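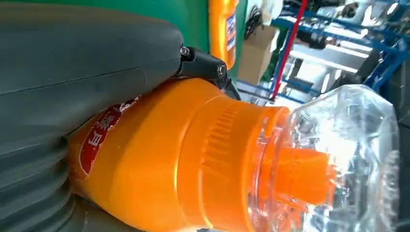

Streaming sticks slow down when their storage fills, and a long series makes it obvious: episodes stall at the opening titles. Clear the cache of each video app every October and again in spring. Dust on the vents has a similar effect. Wipe the casing with a dry cloth; cleaner from a plastic bottle, such as the bright orange one, goes on the cloth and never on the stick. Keep 200 MB free.

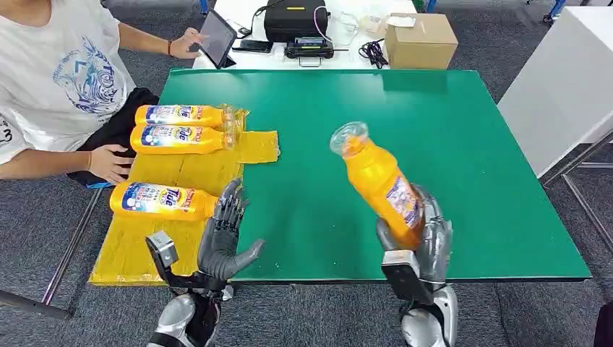 Restart after clearing. Unplug the stick at the wall, wait 21 seconds, then reconnect and open one app only.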